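Home › Days Out › Terkodcombe Mill Open Day

We finally made it to the open day at Terkodcombe Mill on 24th August, after missing it two years running, and I'm so glad we did. It's a working water mill tucked at the bottom of a very steep lane (park at the top, your brakes will thank you) and they only open the whole building to visitors twice a year, the other time being in November.

Ross Lindsay took our group up through all four floors. He has been milling there for years and he clearly loves every cog of it. The wheel was turning when we went in and you feel it through your feet before you hear it! There are 421 wooden teeth on the gearing, each one cut by hand from apple or hornbeam, and he let us hold an old worn one next to a fresh replacement.

We'd made a weekend of it and stayed over in Pridden, at a small guest house with a lovely view of the church and very creaky stairs.
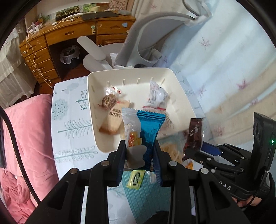
Snacks on the bed: a blue packet coming out of the white tray.

Back to the mill. My favourite part was the stone floor, where Fares Sayegh was dressing a millstone with a hammer and a steel pick. He showed us how the furrows carry the meal out to the edge, and then let the children have a go on an offcut. The stones in use came from Brondton and weigh far more than you'd guess, so there's a proper crane with big curved iron arms just for lifting them.

Downstairs they were selling flour in brown paper bags, 300 grams for the small size, and I bought two of the rye and one of the spelt. The rye has made two very good loaves so far. There was also a tea tent by the leat with cheese scones, and a queue to match, so go early.

Entry was by donation, dogs are welcome outside, and the top floor is ladder access only.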